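Community Help > Robotics > Student projects

Two-arm bed making for a class project: pillow keeps slipping out when both grippers close

Posted by Palesa Jacobs

Hi all! I'm in a second-year robotics class and our project this term is bed making with two arms. I'm having more fun with this than with anything else I've taken so far, so apologies in advance for the length.

We teleoperate both arms, record the runs, and train a policy on what we recorded. So far we have 725 recorded runs, mostly pillows, with a smaller batch where we straighten the sheet or clear small things off the bed. Our project name is Maralar (my teammate's idea, no deeper meaning) and our demo is in April.

What's driving me up the wall is the two-sided pillow pick. Both arms come in from the sides, squeeze, lift, carry it to the head of the bed, let go. When a person is driving, it looks great:
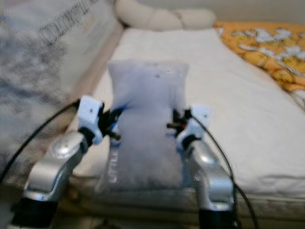
Two-sided hold on the gray pillow, with the bolster at the back

When the policy is driving, it gets the squeeze right and the lift right, and then somewhere on the way to the headboard one side lets go and the pillow swings down from the other gripper like a flag. I ran 200 trials over two evenings and counted 53 where that happened. It's nearly always on the carry, hardly ever on the lift.

Things I've tried:

Closing the grippers harder. Helped a little, then the fabric started popping out sideways.

Slowing the carry down to half speed. Looks very graceful, drops just as often.

Swapping pillows. The plumper ones are better and the flat one is terrible.

My instructor suggested looking at the wrist views before touching the training settings, and I've been through a pile of them, but I'm not sure what I should be looking for. Has anyone done two-arm work with soft stuff? I'd love to hear anything, even half-baked ideas!

Debora Pellegrini

Oh, this is my favorite kind of problem! I helped with a laundry folding project at the Borkeck student lab for two years, and we fought with almost exactly this.

Start with the distance between the two grippers over time. Plot it for a good human run and for a bad policy run, one on top of the other. I'd bet you a coffee that in the bad runs the gap slowly grows during the carry. Each arm is following its own path perfectly well, but the two paths drift apart by a tiny amount, and a squeeze hold has no patience for that. On the lift they're both going straight up, so the drift has no time to build. On the carry they're going up and forward and maybe turning too, and there it goes.

If that's what you see, try having the policy predict the middle point of the pillow plus the gap, and work out both arm positions from those. We switched to that one weekend and it was like a different robot (I may have yelled).

Second thing, and please do this one tonight because it's free: look at your fingertips.
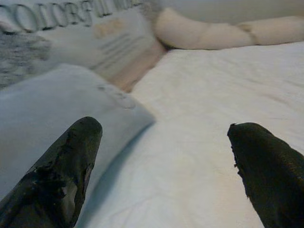 Any covering on the fingers wears out much faster on cotton than people expect. Once it goes scuffed or frayed you get a slick patch in one spot and a grabby patch right next to it, and the pillow pivots around the grabby bit. Harder squeezing then makes it worse, which sounds a lot like your fabric popping out sideways. Put new covering on both arms at once so they match. We used a soft rubber tape from Prolari and changed it every 200 runs whether it looked bad or not.

And write down which runs were recorded on old tips! If half your data has the drivers making up for a slippery left finger, your policy has learned to do that too, and it will keep doing it on brand-new rubber.

Hájek_bench

just use suction

Palesa Jacobs

Debora, THANK YOU. I made the gap plot this morning and it's exactly what you described, a slow creep outward that starts right when the arms begin to move forward. I showed it to my teammates and we all just stood there pointing at the screen.

We're redoing the fingertips this afternoon, both arms, and I've added a column for tip age to our run sheet. The middle-point-plus-gap idea will take longer because I have to rewrite how our actions are stored, but I've already started.
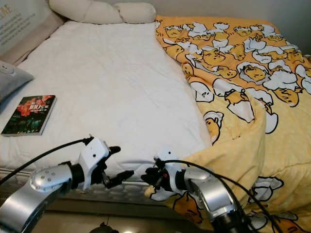

One follow-up while I have you. Should I keep the small-item runs (books and so on) in the same training set, or pull them out? They're one-arm picks, so the gap means nothing there, and I'm worried they'll teach the two arms to ignore each other.

@Hájek_bench, we don't have any suction cups, and I don't think a pillowcase would hold a seal very well? Happy to be wrong though!

Debora Pellegrini

So happy about that plot! Keep the book runs, but give the policy a task label so it knows which job it's on. We mixed ours without a label at first and the idle arm would wander in to "help." If a label is too much work before April, train two separate policies and switch between them by hand for the demo. Plenty of teams do that and it's completely fine.

Please come back and post the new drop count when you have it!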